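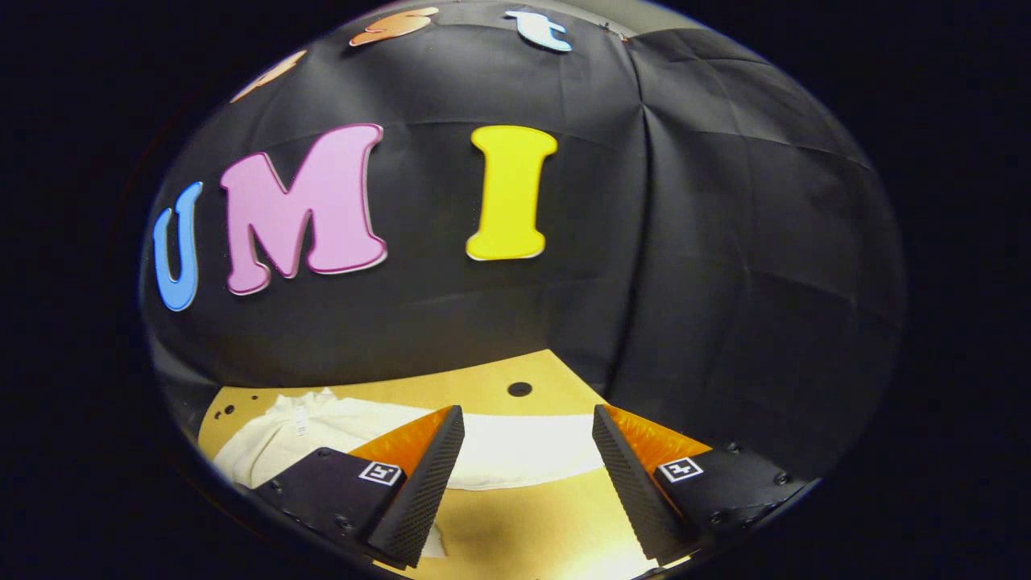
Blue U, pink M, yellow I. I love that pink one!

The backdrop is up! I've wanted a proper black cloth behind the wooden table for ages, and the bright letters are exactly as cheerful against it as I'd hoped (the yellow practically glows). There's a smaller row higher up too, with some orange and a pale blue t, and I like how the colors bounce off each other.

Yes, the cloth has creases, mostly on the right. It spent a long while folded in a bag from Farouk, the fabric shop in Galtthorpe, where I paid 40 for it and got 2 spare strips thrown in. Nithin Chacko says to steam it while it hangs, working from the top down, and he's lending me his steamer until December. I'll try a corner first and see how the fabric takes it.

What surprised me most is how much nicer the tabletop looks now. Pale wood and black cloth, what a pair! I'm already thinking about a second set of letters for the hallway, maybe all in greens, or maybe that same pink again. If you've hung heavy cloth without it sagging, please tell me how you did it in the comments.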